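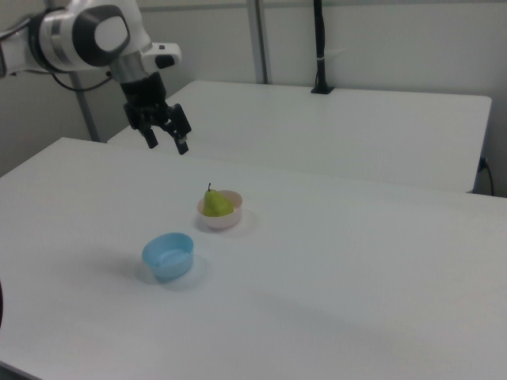

The Open Day at Nemcombe

Visitors to the Nemcombe Institute are received at the east door and are asked to sign the book before proceeding to the Javetti Room. On the Wednesday of the open day, 48 persons had signed by two o'clock. The last of these was Albane Lecomte, who wrote her name in full and left the column marked "Organization" blank.

The clerk at the desk drew her attention to the omission.

"I am not here for one," she said.

The clerk consulted the instructions, which made no provision for this, and entered the word "Private" in pencil.

The program for the afternoon had been prepared by the Kulon section and approved by the Director. It consisted of opening remarks, a demonstration of the arm, a period for questions, and refreshments in the corridor. The arm was listed under the name Kamel. The section had been asked on two occasions to adopt a more descriptive title and had replied each time that the matter was under review.

The Director's remarks lasted longer than the program allowed. He spoke of the Institute's founding, of the value of patient work, and of the new roof. Guests stood in rows behind a cord. At the front, the operator waited with his hands folded behind him. His name was not on the program either, and several guests took him for an usher.

"The task is a simple one," the Director said at last. "A pear is to be moved from one bowl to another. We ask that guests remain quiet while the work is in progress."

The operator gave the instruction. The arm turned at its base, extended over the table, and stopped. A child near the cord asked whether it was thinking. Her father told her that it was not. The operator, who had been asked to confine himself to his duties, said nothing, although he appeared to consider the question a fair one.

The first transfer was completed without incident and received polite applause. The Director indicated that it should be repeated. The second was also completed, and the applause was shorter. By the third, a number of guests had begun to study the corridor, where the cups were being set out.

Albane Lecomte had not applauded. She had moved along the cord until she stood at the end of it, and from there she watched the fingers and paid no attention to the bowls. 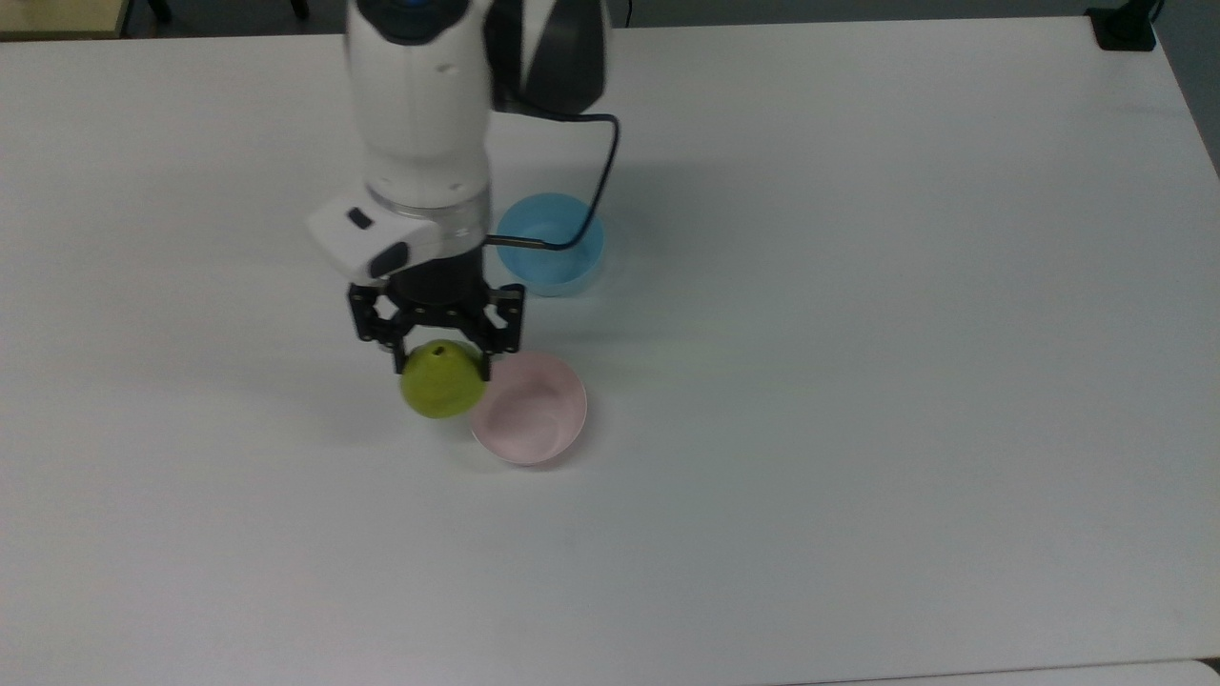

Lecomte asked whether it always held on that long before letting go.

The Director replied that the release was governed by a setting, and that the setting had been arrived at after careful study. He invited a question from the other side of the room.

"I believe the lady is correct," said the operator.

It was the first time he had spoken, and the Director turned to look at him.

"It waits," the operator continued. "Two seconds over the bowl before the fingers open. The original figure was none at all. It was changed in the spring, by someone on the evening shift, and no reason was recorded. We have left it as we found it — the results were better."

"My brother worked the evening shift," said Albane Lecomte.

The room became attentive in a way it had not been during the remarks on the roof.

She explained, in few words, that her brother had been employed by the Kulon section for 6 years and had left Nemcombe in August for a post overseas. He did not write often. When he did, he wrote of the weather and of the price of oranges. As a boy he had been given the task of bringing in eggs from the yard, and he had been slow at it. He would hold each one over the basket before he set it down. Their mother had spoken to him about it many times. The eggs, she added, had not been broken.

The Director thanked her for her contribution. He observed that the Institute could not confirm matters relating to former personnel, and that the period for questions had now ended. Refreshments were available. The guests withdrew in good order, the child last of all, walking backward.

Albane Lecomte remained at the end of the cord. Under the rules of the open day, no demonstration was to be given outside the scheduled time, and no guest was to be left in the Javetti Room without an escort. The operator looked toward the corridor, where the Director was explaining the drainage of the roof to a gentleman with a full plate. He then unhooked the cord.

"I can run it again," he said. "You may come as far as the edge of the table."

"Is that permitted?"

"I would need to look it up."

He gave the instruction.

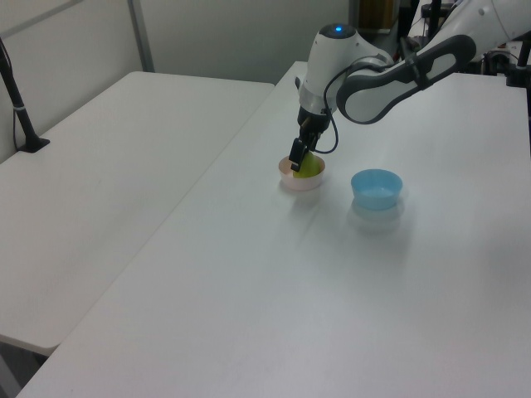 Kamel at the pink bowl. Javetti Room, Wednesday.

She watched the arm through 3 more transfers and did not speak during any of them. At each release she was seen to hold her own hand a little above her coat pocket, with the fingers closed, and to open it when the arm did.

At a quarter past four the clerk came to collect the book and found that one guest had not yet signed out. He waited in the doorway. When she passed the desk she asked for the pen, turned back to her own line, and drew it through the word "Private." In the column she wrote "Family," and the clerk, after some thought, initialed the change.

The report submitted to the Director the next morning gave the attendance, the number of cups returned, and the condition of the floor. Under "Adjustments to equipment," the operator entered that the release delay had been reviewed and that no alteration was proposed. In the space for the origin of the setting, which had stood empty since the spring, he wrote the name Lecomte, and sent the page upstairs with the others.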